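About Semwal

Semwal is a language school above a shoe repair shop in Brokville. We teach evening classes to adults who were told at fourteen that they had no ear for languages and have been repeating it at parties ever since.

We opened with one classroom, a secondhand whiteboard and a course in Portuguese that drew 3 students, one of whom was looking for the shoe repair shop. She stayed for two terms.
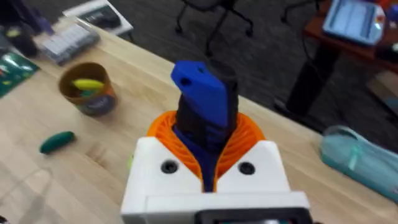

Since then we have added Spanish, Italian and a German class with a reputation for being cheerful. A second branch opened in Alholm, where the parking is better and the heating has opinions. Between the two, 488 people signed up last year, and most of them were still coming in by spring, when the evenings get nice and the subjunctive gets going.

Our classes are small. You will have to talk. We don't use headsets, and we gave up on role-plays set in train stations after it became clear that none of our students were planning to take a train. Teachers write their own lessons around things people want to say, such as complaints about a hotel or a polite way to leave dinner early.

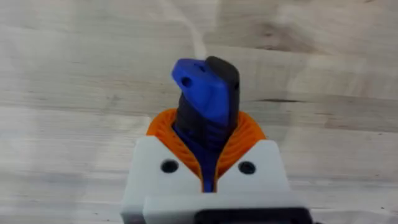
The lending library is called Kamora, after the street where we bought the first boxes of books. It holds 2,052 titles, a surprising share of them Italian crime novels. Borrow what you like. Fines exist in theory.

New terms start in January and September. Beginners meet at 6:30 p.m., and everyone else at 8. If you aren't sure which you are, come at 6:30 and we'll break it to you gently. The door is the green one, and it sticks.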